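Karim Morsy
2019-05-27

A small thread about reheating food, which I have been thinking about too much since I moved to Wivport. 1/

In my mother's kitchen, leftovers were never called leftovers. There was yesterday's pot and it was simply lunch. The word in English sounds to me a little sad, as if the food was left behind at a station. 2/

When I came here in February I rented a room with a shared kitchen. Four people, one hob with two working rings, one microwave. So the microwave decided how we lived. Who eats at six, who eats after. 3/

My first mistake was rice. I put the bowl in dry, on full power, and I received small stones. My flatmate Johannes Dlamini showed me to sprinkle a spoon of water on top and put a plate over the bowl. I do it every day now. 4/

Second mistake: corn. I was boiling it in a big pot for a long time, as we do at home, and the others were waiting for the ring. Johannes puts the whole cob in the microwave with the leaves still on. Four minutes, then he lets it stand before he pulls the leaves off. The silk comes away with them. 5/
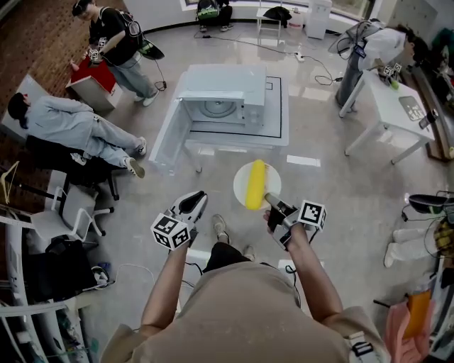 I was against this for weeks. For me corn must be from the street, from the coal, with salt, and a bit black on one side. But for an evening after work it is sweet and soft and there is no pot to wash. 6/

What I still refuse is bread. Bread from the microwave is nice for one minute and then you can repair a shoe with it. Please use a dry pan, low heat, and turn it once. 7/

Soup: stop it in the middle and stir. It boils at the side and stays cold in the centre. I burned my tongue and was also disappointed, in the same spoon. 8/

Fish: no. I did it once and Johannes opened all the windows without saying a word. 9/

Somebody asked which containers I use. I bought a set of 6 from Nokel, glass with a plastic lid. The lids have already changed shape a little, so now I take them off before heating. The glass is good. 10/

For beans I learned from Benkirane, the small grocery near the bus stop. The owner says to keep a cup of the cooking water in the fridge and add it when you heat them. The beans become creamy again. With tap water they only become wet. 11/

Next I want to try eggplant (aubergine, sorry, I am in Britain now). If you have a way to warm it without making it into a sponge full of oil, please write it under this post. 12/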